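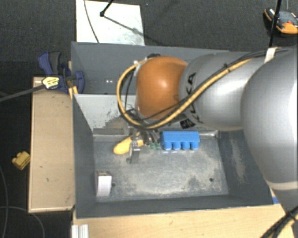 Vsevolod Yurchenko wrote to ask why anyone would pay extra for a bin with a wall down the middle when two plain ones do the same job. Fair question, and we asked the maker the same in April.

Ristach divided bin, dark gray
Rectangular, two compartments, tall sloping walls
Price: 139 each, or 2,598 for a pallet
Sold by Kirui, Jorevport

The maker's sheet says the divider "transforms sorting." We doubt it. It keeps small parts on one side from wandering over to the other, and that's the job. If you only ever store one kind of part, buy the plain Ara bin and keep your money.

The sloping walls are a mixed deal. Your hand gets in more easily, but you lose floor space, and long pieces tend to end up lying at a slant. Dark gray hides scuffs. It also hides dark parts, so black screws are a poor match. Yellow, green or bright blue pieces are easy to pick out.

The sheet also claims a load of 50 pounds per side. We haven't tested that and wouldn't lift it full.

Returns accepted within 13 days, unused. Lid not included.

Prices checked 24th July.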